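Ticket 82: Blue plate from Osetti set does not sit flat
Status: Open
Opened: 27 May 2018
Product: Osetti dinner set, ordered from Gakever in April

One plate rocks when you cut food on it. The other plates in the set are fine on the same table. I turned it 44 degrees or so and it still rocks. Table legs checked with a level, no problem there.

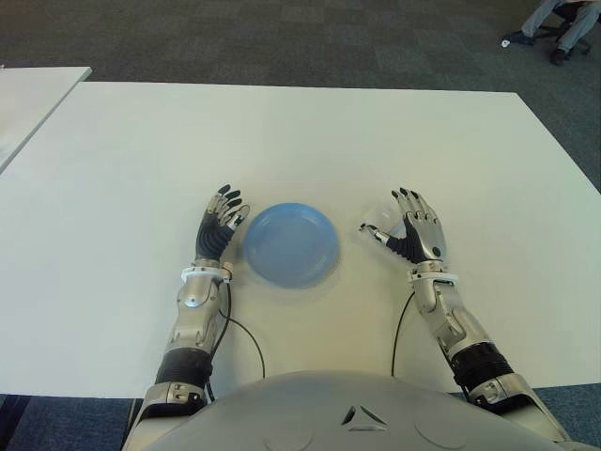

Light blue plate on the white table.

Reply from support: Please lay a ruler across the underside and tell us if the gap is over 2 mm. Do not sand the base. If it is over, we will send a new plate.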